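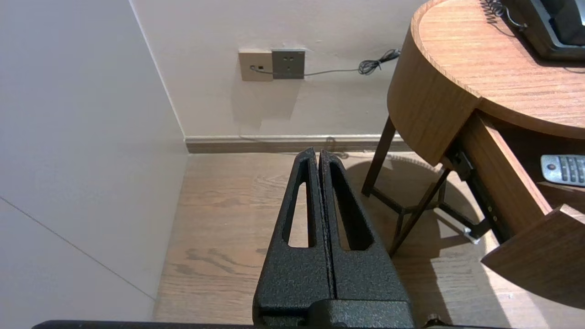

Novidade na estante sonora: "A Casa de Villanueva"

Chegou em agosto ao nosso catálogo o audiolivro de Florencio Llorente, as memórias de um homem que vendeu um apartamento com elevador para comprar uma casa com poço. O poço não tinha água. Llorente levou três capítulos para admitir isso, e são os melhores do livro.

A edição em papel saiu com 2000 exemplares, dos quais o autor garante ter comprado uma quantidade que prefere não revelar. A gravação é da Voltness, com narração de Baltasar Soler, que faz todas as vozes da aldeia, inclusive a da cabra. Quem o ouviu no romance policial do ano passado vai reconhecer o delegado no papel do padre. O sotaque é o mesmo e o mau humor também.
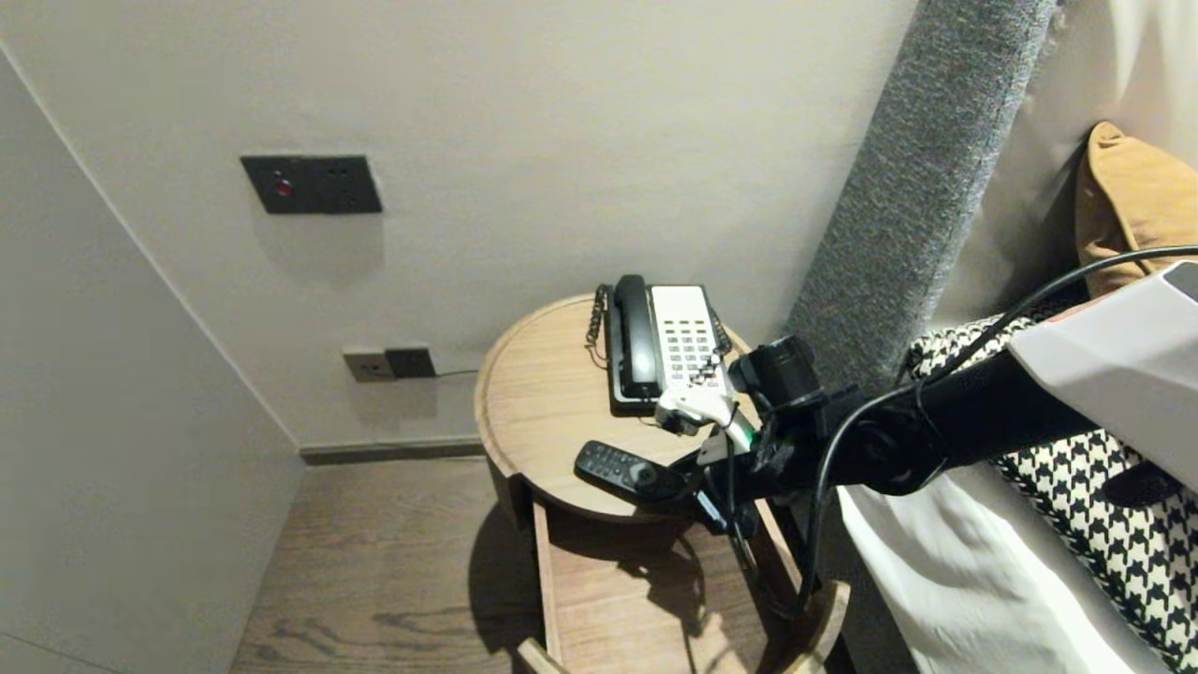 São 471 minutos de áudio, o bastante para uma viagem longa ou para uma semana de louça bem lavada. A parte do telhado é um pouco comprida (o telhado também era). Em compensação, a briga com o vizinho Patricio Rivas por causa de uma figueira merecia um volume próprio, e parece que Rivas pensa igual: segundo a editora, já mandou duas cartas com correções.

A tradução é de Leszek Jasińska, que manteve os palavrões e cortou uma receita de coelho. Os leitores que sentirem falta dela podem reclamar conosco. Já reclamaram quatro.

Assinantes ouvem sem custo pelo aplicativo, na seção Memórias e Viagens. Quem ainda prefere CD pode pedir a caixa com oito discos pelo código 1073, enquanto houver. No mês que vem, o novo livro de contos de Florencio Cordero, lido pelo próprio, apesar dos nossos conselhos.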